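Minutes - Ternberg Community Choir, planning meeting, February

Started 7:10 p.m., after the tea was found. Fourteen members present, plus two who came to see what we're like and stayed to the end!

**1. Last meeting**

Minutes accepted. The alto folders have been re-covered and look great.

**2. Winter concert**

What a night. We sold 86 tickets at the door on top of the advance sales, and the bucket for the new piano stool came to 1273 in coins and notes. The Durkance hall was warm for once, and the echo in the slow pieces was lovely. Several people asked for more of the sea songs, so we are going to give them more sea songs.

Things to fix: the tenors couldn't see the conductor from the back row, and the interval ran long. Risers to be moved forward one step next time.

**3. Spring program**

Agreed so far:

- the three sea songs, with the new verse in the second
- the Hà lullaby, in the four-part version (basses, please learn the humming part at home, it's gorgeous)
- one round with the audience joining in
- a closing piece, still open

The lullaby was sung through once during the meeting and it already sounds like something. The sopranos want it a tone lower. We'll try both keys at the next rehearsal and decide by ear. 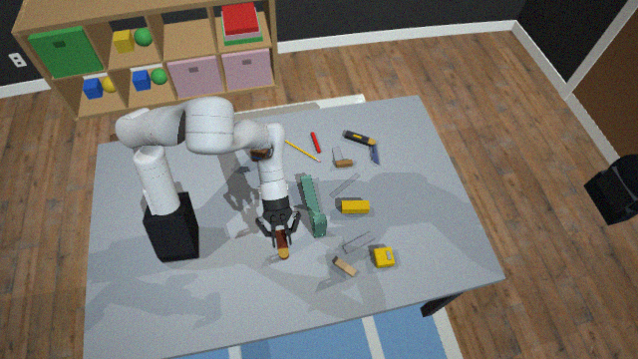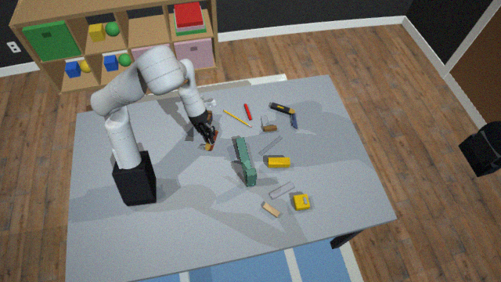 Big gray table, small things all over it.

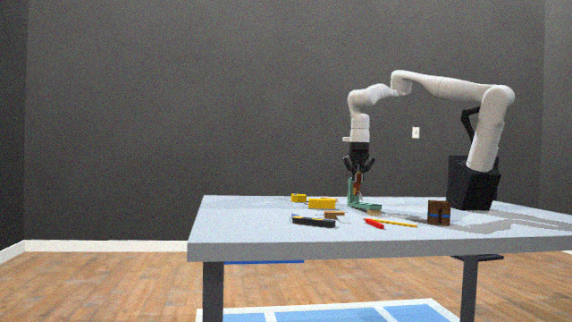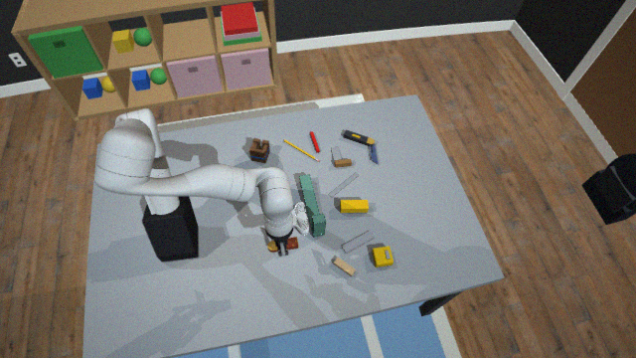
**4. Gurnex trip**

Yes, we're going! The festival has given us an afternoon slot of 20 minutes, outdoors if the weather holds. The coach quote is 3000 for the whole group, there and back, and the meeting thought this was fair. Members who'd like to drive can do so, but we'd love to have everyone on the coach - the singing on the way home is half the fun.

Packed lunches. Black folders, any bright top. A sign-up sheet goes around at the next two rehearsals and closes after that.

**5. Warm-ups**

Long and cheerful talk about whether ten minutes is enough. Most felt we sing better after fifteen. Agreed to start at 7 sharp and use the extra time for breathing and that silly tongue twister, which has done wonders for our consonants.

**6. Any other business**

- The music library needs sorting. Old carol sheets are mixed in with everything. A Sunday-clothes-off, sleeves-up session will be set for April.
- Two copies of the round are missing, please look in your bags.
- A request for fewer biscuits with raisins was heard and noted.

Closed at 8:50 p.m. with one more go at the lullaby. Next meeting in March, same room.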